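Thread, as promised, on how an ear of corn stopped our robot arm for most of a Sunday. 5/13/18, for the record. My mother got a phone call and the corn got my full attention.

1/ Background for anyone new: I do fault-finding for Sikeck. We have one arm, one table, and a task called Wodgate, named by Kenza Morsy after a place she says exists. Wodgate is pick up the food, lift it, put it back on the plate. A toddler would be bored by it.

2/ The fault, as written in the log by Lahcen El Idrissi on Friday: "Gripper closes. Arm thinks it has corn. Arm does not have corn." I've read longer reports that said less.

3/ What the arm does next is the problem. It believes it's carrying something, so it lifts, swings over to the drop position at full carrying speed, and opens its fingers with great care over nothing. Very tender. Kenza clapped the first time.

4/ Then on Friday afternoon it did it with the corn half in. Corn left the gripper at the top of the swing and went past Asger Baldursdóttir's ear. Nobody hurt. Asger now has opinions about where people stand, and they're good opinions, and I wish we'd had them in April.

5/ So the starting point for every run is the same. One ear of corn, one blue plate, lying at a slant, arm well out of the way, all humans behind the line. You'd be amazed how hard it is to get four adults to lay corn at the same angle.
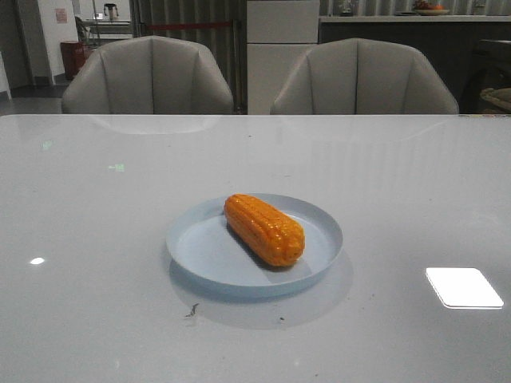 WHAT WE THOUGHT IT WAS

6/ Theory one, mine: the shiny table. There's a big white glare on the right side of it and I have blamed that glare for everything since we moved in. I made Nesma Hajji hold up a sheet of cardboard to kill it for an hour. No change. Nesma has been very decent about the hour.

7/ Theory two, Lahcen's: the corn is slippery. Fair. It's glossy stuff. But slippery corn gets dropped, and a drop should show up as a drop. The arm was reporting a lovely firm hold the whole way across the room. That's a different disease.

8/ Theory three, Asger's: "the number is lying." Asger says this about all numbers.

9/ We ran it 161 times between Friday and Sunday. It claimed a good grip on every one of them. It had a good grip on 67. I've worked with people like this.

10/ Here's where I started actually looking at the fingers instead of the screen. One goes down on the left side, the other comes in behind, and the plate has a raised rim. If you come in a touch low, what do you suppose a finger meets first?
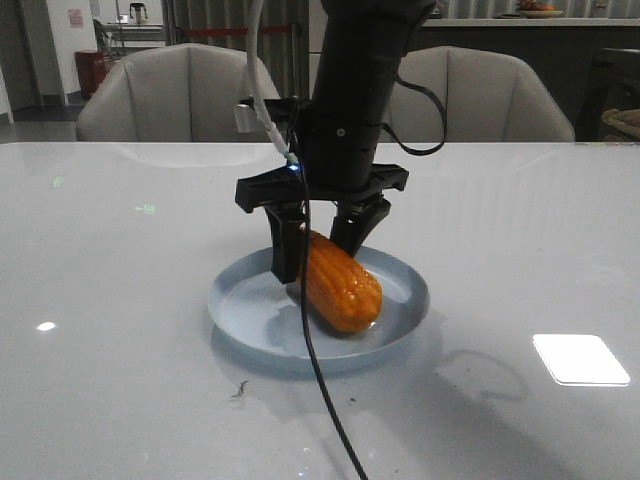
11/ The software decides "I am holding something" when the fingers stop moving before they're fully shut. Anything that stops them counts. Corn counts. Plate rim counts. We had built a very expensive way to be proud of touching a plate.

12/ Went back through the bad runs with Nesma. In 41 of them you can hear a little tick right where the finger meets the rim. We'd been hearing that tick for days. Lahcen thought it was the air conditioning.

13/ The rest of the bad ones are muddier. Some look like the corn rolling as the fingers close, and I can't prove it either way, so they're in the log as "unclear" and they can stay there until I can do better.

14/ Fixes so far. Approach height is up a hair, so the fingers clear the rim. The arm has to lift slowly for a moment and check the weight before it's allowed to swing. No weight, no swing, it stops and waits for a person. Lahcen wrote that part in an afternoon and is being unbearable.

15/ Carrying speed is also cut way down until Asger says otherwise, and Asger isn't in a hurry. The stop button has moved to where you can reach it without leaning over the table — yes, it used to be where you had to lean over the table. I signed off on that. You may all enjoy it.

16/ Someone asked why we didn't just use the Fiadzo hand, which has pads that feel pressure. Because the Fiadzo hand is in a crate in Kiros Gebru's office, and Kiros Gebru is on vacation with the key.

17/ Also asked: why not a flat plate? We tried one on Sunday night. Corn rolled off it. The rim stays.

18/ Since the changes we've had 3 empty grabs, and each time the arm lifted, noticed, and stopped dead. I was weirdly moved. Kenza clapped again, and this time I think she meant it.

19/ Next week we switch to something rounder. Asger has asked for a bigger line on the floor, and I've ordered the tape.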